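Project report, second year, People and Work module
Written up in April by Esperanza Villalobos, with interviews shared between me and Everaldo Rezende

# What the kitchen staff at Ridulby think of the arm

When we chose Ridulby for our project, I'll admit it was partly because the bus stops right outside. It is a serviced residence with a big shared kitchen on the ground floor, and the people who work there set out breakfasts, wipe down, refill, put away and start all over again for lunch. They had been told that robot arms would be taking on some of the fetching and placing, and we wanted to know how that felt from where they stood (mostly at the sink, as it happened, which is where we did a good deal of our interviewing).

## How we went about it

We spoke to 8 members of the kitchen team, some of them twice, and always with the kettle on. Everaldo did the early shift because he is a much better riser than I am, and I came in after two, when things had quietened down. We had a list of questions but we let people wander off it, and I'm glad we did! The best part of my notes comes from a long chat that began with where the teaspoons go.

Clokberg, the firm planning the kitchen system, also let us sit in on two of their planning afternoons. They try out tasks in a simulated kitchen first, and only bring a task to Ridulby once the staff have watched it and said their piece. The planning software is called Jidano, and everyone in the kitchen pronounces it differently.

## What the work is like now

The job is far more than carrying. Mwaipopo, who has run the early shift for years and goes by the one name, showed Everaldo how she lays the counter so that whoever comes next can find everything with their eyes half shut. Bottles go near the front and tall things to the back, and whatever was used last goes wherever the next person's hand will be. None of it is written down. She told him, "I put it where I'd want to find it," and I think we could have built the whole report on that sentence.

The residence keeps a tally of refills and put-aways for its stock orders, and the month before our visit it came to 978. We hadn't expected the figure to interest anybody but us, but several people asked to see it and were rather proud, and one of them copied it on to the whiteboard.

## What people expect to change

Wrists and shoulders came up again and again. Reaching to the back of a counter is tiring by the end of a shift, and almost everyone would happily hand that part over. They were less keen to give up deciding where things belong. If the arm puts a bottle down in a spot that suits the arm, somebody has to learn a new kitchen, and that somebody is usually the newest person, who has the least say.

There was worry about hours too, and I don't want to tuck it away in a corner. The residence has promised that nobody's shifts will be shortened in the first year. Two people believed this, most wanted it in writing, and one said she would believe it when she had her second-year rota in her hand.

## Watching a task together

At the second planning afternoon the staff were shown the bottle task in the simulated kitchen, and it got the liveliest talk of the whole project — people got up out of their chairs to point. Much of it was about how the black fingers hold the white bottle low down, by the blue band. Mwaipopo said she takes a bottle by the shoulder herself, so that she can turn it as she sets it down. Others were more bothered by how close it was to the cabinet, and wanted to know who would be allowed to reach in while an arm was working there. Clokberg wrote both points down and promised an answer to the second before anything is installed.

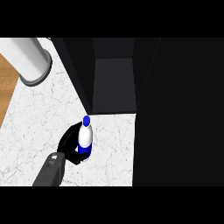

## What we would suggest

- Let the early shift draw up the counter layout, and have the arm follow it.
- Pay people for the planning afternoons. At present they come in on their own time.
- Put the promise about hours in writing, with the rota attached.
- Keep a notebook by the kettle for complaints and ideas, and have Clokberg read it every fortnight.

## What we'd do differently

We should have talked to the residents as well, who will be eating the breakfasts after all. We also left our typing-up far too late, and some of my notes from the first week have tea on them. Everaldo is going back once the first arm is in, and the team have already told him which mug he may use.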